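A visit to the Clukora teaching rooms

Clukora opened its doors for an afternoon in March, and I went along with Dineo Mkhize from our office. The firm teaches robots household jobs by having a person steer them through each one. 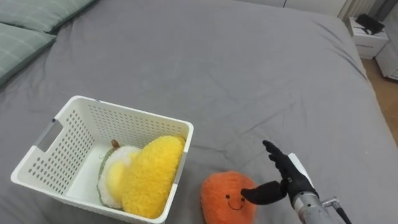
The bedroom

The first stop was set up like an ordinary bedroom, and the job was tidying soft toys into a white basket on the bed. The orange one with the smiling face was next to go in when we got to the front of the queue. Ylva Sjögren, who runs the sessions, said soft toys are harder than they look. The hand has to close enough to hold them and open cleanly over the basket, and a crumpled sheet tends to come up with the toy.

The operator wears a glove and watches a screen. Each run is saved with the hand movements and the video. They want 300 good runs of a job before they train on it, and Ylva said the whole library stands at 2000.

Trying it

Visitors got 5 minutes each. I picked up nothing on my first two goes - I kept closing the fingers too early. Dineo did better by moving slowly and coming in from the side. Our runs were not kept.

Upstairs

The second room was for guiding a lighter arm by hand, with no glove. You hold it at the wrist and walk it through the job. I found this easier, though it is tiring on the shoulder. Tea was at 4 pm and the talk after it ran long. Bus 31 stops outside.

Recent visits
Henríquez bakery line
Finidora spring fair
Soren workshop open day

Contact us | Copyright Visit Notes | Back to top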